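How to Wash and Store Reusable Cleaning Cloths

Posted in February by the Pliserley Home Desk

A stack of cloths will replace most of the paper towels in a kitchen, but only if they get washed the right way. Cloths that go through the laundry with everything else pick up lint, stop absorbing and start to smell. The routine we use takes one small load a week.

What you need

A bucket, liquid detergent, a mesh bag for the smaller pieces and a place to hang things. Skip fabric softener and dryer sheets. Both leave a coating on the fibers, and a coated cloth pushes water across the counter when it should be soaking it up.

Step 1: Sort

Make two piles. Microfiber and other synthetics go in one, cotton and linen in the other. Cotton sheds lint in the wash and microfiber holds on to it. If you aren't sure what a cloth is made of, drag it lightly over a dry fingertip. Microfiber tends to catch on rough skin.

Pull out anything that has been used with oil, wood stain or solvent. Those cloths can heat up on their own and catch fire, so they should never go in the dryer. Lay them flat outdoors, away from the house, until they are stiff, then follow your local disposal rules.

Step 2: Shake and soak

Shake each cloth outside or over the trash. Fill the bucket with warm water, add a small squirt of detergent and leave the cloths in for 15 minutes. Greasy ones can stay in for an hour. Wring them out and dump the water.

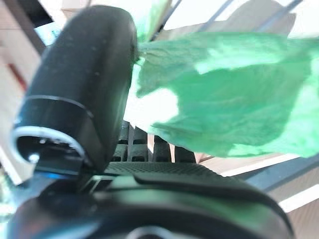 Crumpled green fabric. Open out any creases before washing.

Bright colors can bleed the first few times. Wash new cloths on their own until the rinse water runs clear.

Step 3: Wash

Use warm water for microfiber and hot for white cotton. Measure half the detergent you would use for a regular load of the same size. If the cloths come out feeling slick, run them again with no detergent at all.

Bleach breaks down microfiber. On white cotton it is fine now and then, following the amount on the bottle.

Step 4: Dry

Hang them if you can. A folding rack near a window is enough. In the dryer, choose low heat and clean the lint screen first. Cloths should be completely dry before they are put away, including the hems, which take the longest.

Step 5: Fold and store

Fold in half, then in thirds, and stand the cloths upright in a drawer or an open bin. Take from the front and refill from the back so they all wear at the same pace. Keep bathroom cloths in a separate place from kitchen ones. Picking one color for each room makes this easy.

When to replace them

Cotton can be used until it has holes. Microfiber is finished when it feels stiff after washing or leaves streaks on a clean mirror. Old ones are still good for bike chains and muddy boots.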